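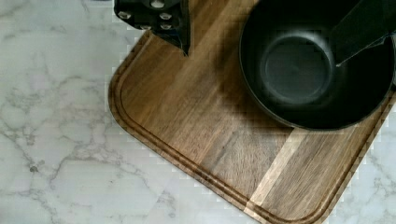 Sartén negra sobre una tabla de cortar de madera, en una encimera de mármol blanco.

Inicio | Quiénes somos | Áreas de trabajo | Publicaciones | Contacto

Quiénes somos

El Instituto Osance es un centro privado de evaluación en robótica de servicio, con sede en Farkesach. Su cometido consiste en determinar, mediante ensayos repetidos y documentados, qué tareas domésticas y de taller puede asumir hoy una máquina sin supervisión directa.

La dirección general corresponde a Sachiko Oshima y la dirección técnica a Haoran Yin. El equipo está formado por 13 personas, entre ingenieros, técnicos de laboratorio y especialistas en ergonomía.

Qué evaluamos

La actividad se organiza en 2 áreas. El área doméstica estudia labores de cocina, orden y limpieza: retirar una sartén de una tabla, asirla por el mango, guardarla en su sitio. El área de taller se ocupa de la clasificación de piezas, el abastecimiento de puestos y la recogida de herramientas.

En el último ejercicio se realizaron 2.000 ensayos de cocina, de los cuales 1.363 concluyeron sin intervención humana. El instituto considera que estos resultados permiten hablar de avances en tareas acotadas. No autorizan todavía a afirmar que un robot pueda hacerse cargo de una cocina en uso, donde los objetos cambian de lugar y las superficies varían de una vivienda a otra.

Método e independencia

Cada tarea se define por escrito antes del primer ensayo, y los intentos fallidos se publican junto con los completados. Osance no fabrica ni comercializa equipos. Los fabricantes que solicitan una evaluación reciben el informe íntegro y no pueden modificar sus conclusiones.

El protocolo Prorolbridge, de elaboración propia, se revisa cada mes de septiembre.

Contenidos relacionados

Protocolo Prorolbridge: criterios de evaluación
Informe Luo sobre manipulación de menaje
Tareas de taller: recogida de herramientas
Solicitud de ensayos para fabricantes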